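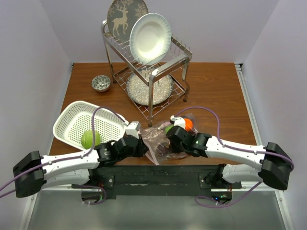
Bench 5 back in use after gripper fault

The two-arm kitchen bench at the Silby building is running again after being shut down for 8 working days. The right gripper closed without a command during a grocery unpacking run and did not open when the operator released the hand controller. No one was hurt. The cause was a damaged cable, and the repair was finished before this issue went out on 2022-06-27.

Hidayah Sutanto was operating. The task was to hold a produce bag with the left arm, take the vegetables out with the right, and put them in the basket. She had the bag open and was lowering the right arm toward it when the fingers snapped shut above the plastic. She let go of the controller. The arm stopped but the fingers stayed closed at full current. Wakana Maruyama was at the next bench and hit the stop button, which cut power to both arms. The right arm sagged onto the tabletop and chipped a plate that had been left near the front.

Hafiz Lubis went through the logs the same afternoon. The gripper controller had dropped off the bus 3 times in the minute before the fault, each time for less than a second. It came back with its last stored target, which was fully closed, left over from the grip test done at startup. The software on the host PC saw the controller reconnect and carried on. It should have stopped and asked for a restart.

The dropouts came from the cable at the right elbow. The jacket had worn through on the inside of the bend and one conductor was broken except for a few strands. It made contact with the elbow open and lost it when the elbow folded past a certain angle. The cable had been on the arm since October and had almost 169 hours of motion on it. The left cable came off the same spool and had slightly more slack at the elbow. Its jacket was scuffed but not open. Both have been replaced.

Changes made on all benches that use this arm:

Cables are now cut longer, with a free loop at the elbow. Please do not tie the loop down to make it look neater. The old right cable had an extra tie on it, and the wear was next to the tie.

The gripper controller now starts with no target. After any reconnect the fingers go limp and the operator has to re-enable them from the screen. This means a held object will drop, so keep glass off the table for now.

The host program stops both arms on a single bus dropout. Expect some nuisance stops. Write them down in the bench log with the time and what the arm was doing, and send a copy to Hafiz.

Dishes that are not part of the task go in the rack at the back or off the table. The front of the table under the arms stays clear of anything breakable, since both arms come down when power is cut. Filippos Zervas has asked Gremuvberg for a price on brakes for the shoulder joints. They quoted a long lead time, so this will not happen before fall.

I-seul Noh would also like to hear from anyone who has seen a gripper twitch on startup. Hidayah had noticed it twice that week and took it for normal calibration movement. Two people on the Medside benches have since said the same. A twitch during the grip test is expected. A twitch after the test has finished is not, and the bench should be stopped and reported.

Runs recorded on bench 5 in the week before the fault have been set aside until the gripper data can be checked for gaps. The Mandagi runs were on a different bench and are not affected. If you need a bench 5 run before then, ask I-seul and she will look at that one first.

The elbow check has been added to the morning list. Fold each arm fully, open it fully, and watch the bus light while you do it.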